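Where does everything go when your kitchen table is also your desk?
Posted 2024-12-31 in Small Homes, Kitchen and Dining
1034 views
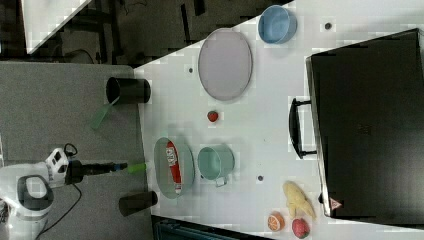 So I moved into a one-room place in June and the table has been a losing battle ever since. It's white, it shows everything, and it's where I eat, work, open mail and set down whatever I'm carrying when I come in. My black briefcase is the worst offender. It's the big rigid kind, it lies flat and takes up most of one end, and dinner has to fit in whatever's left. Plate, bowl, mug, ketchup, all of it squeezed up together. I do keep the ketchup on a little green oval tray and that part works pretty well, but the rest just sort of drifts.

I've thought about a bigger table but there's no room for one. I have one narrow shelf by the door and two kitchen cabinets, both full. I don't want to drill into the walls (rental). I also don't want a folding table because I had one at my last place, a Trovska, and it wobbled every time I cut anything.

How do you all split a table between work and food without moving forty things twice a day? I have about $40 to spend, tops.

lelari_lane

Get the case off the table first and see how you feel before you buy anything! I had the same problem with a laptop bag and I kept shopping for organizers when really the bag was eating half my space. Mine lives on its edge now, between the end of the table and the wall, handle facing out so I can grab it. A hard case should stand up fine as long as you close the latches. If yours tips over, put it on the side where the wall can hold it up.

Then do the tray thing again, but on purpose. You already have one for the ketchup, so get a second one that's a bit bigger and put everything you use at every meal on it – salt, napkins, the mug if it's always the same mug. When it's time to work you pick up one tray and put it on the counter or the top of the fridge. A tray with a lip is better, I learned that with a bottle of soy sauce.

Plates and bowls should go back in the cabinet, sorry. If the cabinets are too full for one plate and one bowl then that's your real problem, and I'd go through them and pull out whatever you haven't touched since you moved in.

beaulieu_kitchen

I'd just eat on the couch lol

wastus44

I mostly agree with the first reply but I'd keep the fruit out. If it goes in the fridge drawer I forget it exists, and a light blue bowl with a few strawberries in it looks nice on a white table anyway. Small bowl though, or it fills up with keys.

For the work side, try a desk mat or even a big placemat. Mine is dark gray felt and it covers a bit less than half the table. Work stuff stays on the mat, food stays off it. My partner ignored this for maybe a week and then started doing it too. At night I slide the whole mat onto a chair with the papers still on it, which is lazy, but I get my table back in 2 minutes.

Also measure the space under the table before you give up on shelves. I found a low rolling cart secondhand that fits right under mine, no drilling, well under your budget. It squeaks a little.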